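Clubs > Interviews > Chess

A Club Built on Odd Pieces

Nermina Omerović learned chess from her grandfather, on a board made in 1935 with a bottle cork standing in for one of the rooks. "I thought every set had a cork!" she says, laughing. "I was 12 before I played on a complete one, and it looked wrong to me."

These days she runs the Blackburn Street chess evening, which has grown to 52 regulars and is one of the happiest rooms I've sat in for ages. People talk during games. They take moves back. Somebody brings soup. Nermina wanted a place for adults who had always meant to learn and felt silly asking.

"The first thing I teach is the pawn," she says. "Just pawns, a whole evening of them. You find out how much is going on with the smallest piece on the board, and then I let you have a knight and you go wild."
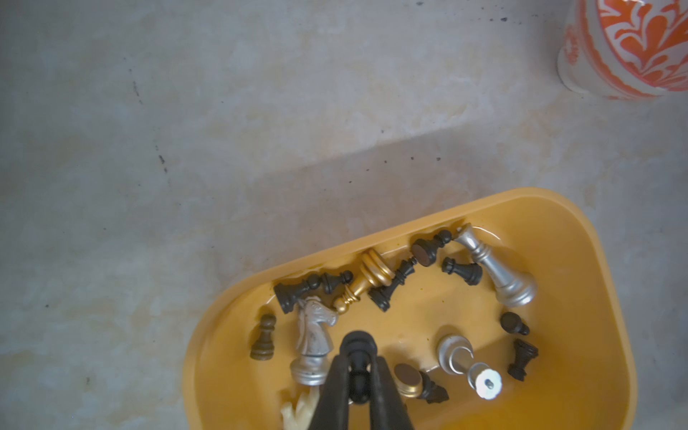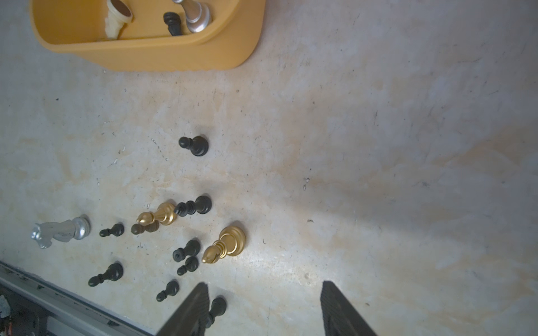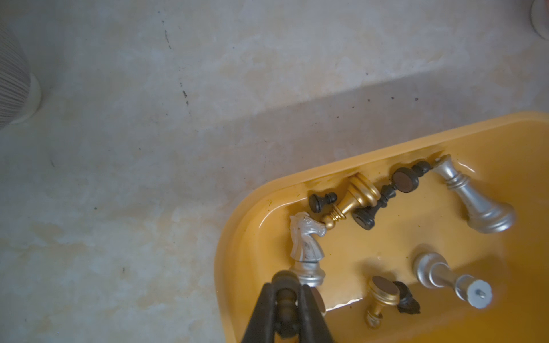
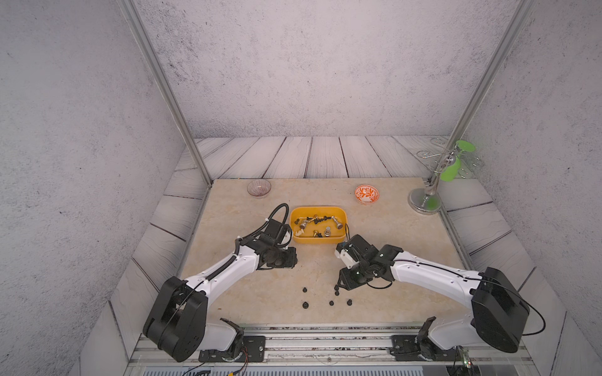
Chess pieces in the yellow tray, first two photos.

Her oldest beginner is Trevor Birkett, who took up the game in February and now plays the same opening every single time. "I lose with it beautifully," he told me. Nermina won't talk him out of it. She'd like people to love one opening before they hear about the other 54.

Does she still play seriously herself? "Oh, I play to win," she says. "Ask Elsie." Elsie Tapley, two tables over, didn't look up from her endgame.

Comments

Ashley Bellamy: We had a thimble for a bishop at our house. Lovely read!

Lorena Bustos: Is it open to people who only know checkers? My husband wants to come.

Trevor B.: Yes Lorena, bring him along, I need someone to beat.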